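Changes to the Retstead Reading Room

September 14, 2018

The reading room at Retstead will reopen to members in October, following a summer in which the greater part of the local history collection was moved, listed and put back in a new order. I have written on this site before about the state of the old shelves, and several readers have asked what has become of the material they used to consult.

The collection now stands at 2,720 items. Of these, 464 are parish maps and estate plans, most of them covering Lougher and the farms to the north of it. A further 186 items have been set aside for repair and will not be issued until that work is complete.

Finding material

The former card index has been withdrawn. Its replacement, the Tirnotik list, is arranged by place first and by date second. Readers accustomed to searching by family name should allow more time on a first visit – the names have been carried over, but they appear at the end of each entry.

The Pitwood papers are kept as a separate series, under the terms on which they were given. Requests for them should be made in writing one week in advance.

Using the tables

Maps may be opened only on the large tables. Pencils are permitted; pens, food and drink are not. Bags should be left at the door. 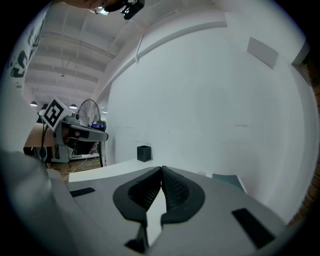
Copies and charges

Single copies may be made at the desk for private study. Larger orders will be sent out by post, and payment is due when the order is placed. The charges are unchanged from last year, and a printed sheet is available on request.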